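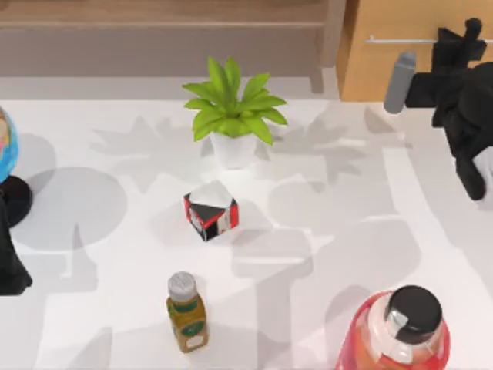

Offices should stop renting their plants.

I have worked in the same building in Hutbridge for long enough to see three plant contracts come and go. The current one is with a firm called Gurkow. Someone comes in early, before 8 a.m., waters everything, wipes the leaves and takes away whatever looks tired. A new plant of the same size goes in the same pot. Most people on my floor have no idea it happens.

We pay $294 a month for this. It covers 44 plants across two floors, and when I asked what it would cost to buy them outright I was told the question had never come up.

My complaint is only partly about money. A plant that gets swapped the moment it droops is furniture. You can't learn anything from it, and you have no reason to look at it. I sat next to a peace lily for most of a year before I noticed that it was a different peace lily from the one I'd started with. I felt a little foolish, and then I felt that the whole arrangement was a bit sad.

Compare that with the office my sister's company kept on Rivier Street. They had no contract. People brought plants from home, or took cuttings from each other, and put them wherever there was light. Some died. One spider plant produced so many offshoots that new hires were handed one in a paper cup during their first week. It looked messy in places, and clients did see the dead ones. But people got up from their desks to water things, and they talked while they did it.

The usual argument for renting is that no one at work has time for plants. I don't believe this. A pothos needs water about once a week and will forgive you if you forget. We find time to descale the coffee machine. The other argument is that shared plants become one person's unpaid job. That is a fair worry, and it does happen. The fix is to let people own the plant on their desk, and to keep the number in common areas small enough that missing a week doesn't matter.

I would also give up the idea that every corner needs something green in it. Half of our rented plants stand where no daylight reaches them, which is why they have to be replaced so often. A dark corner can have a lamp.

Our contract ends in May. Bisht, a rival firm, has already sent a quote, which is $148 lower and offers the same service. I expect we'll take it. I have asked to keep the peace lily.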